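铝箔袋的压平、封口与存放

4月　文/Amber Inskip

铝箔袋阻隔光线和潮气，适合分装茶叶、干香菇、咖啡豆和烘焙粉料。袋子反复使用后容易起皱，皱褶集中在袋口时，封口不严，内容物受潮加快。

操作步骤：

1. 袋内残渣倒净，用干布擦拭内壁。不要水洗，夹角处的水分不易排出。
2. 袋子平放在木桌面上，先从袋底向袋口推压，排出空气，再处理两侧。
3. 袋口如有揉皱，两侧同时捏住上角，向外轻拉展开。单侧用力会使皱褶斜向延伸，铝层易出现针孔。
4. 袋口对折2次，每折宽度一致，用长尾夹或封口夹固定。需热封的，热封线以下留出一段平整面。
5. 对着灯光检查袋身，有透光点的袋子改装非食品类零件。
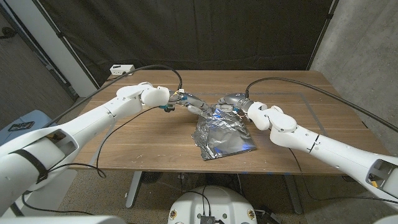 Stuart Heywood来信补充：他的做法是在第3步之前垫一块薄棉布，用擀面杖沿一个方向滚压，袋口展平得更快，但只限空袋；装有咖啡豆的袋子滚压后，豆子棱角会顶破内层。他还建议夹子不要夹在旧折痕上，铝箔在同一位置反复弯折后最先开裂。

存放时袋子竖立，袋口朝上，远离灶台。袋身标签写明品名和分装月份，贴在袋口折线以下。空袋平叠，上压一本厚书，不要卷成筒。

联系编辑部　© Rilow 家务手册　返回顶部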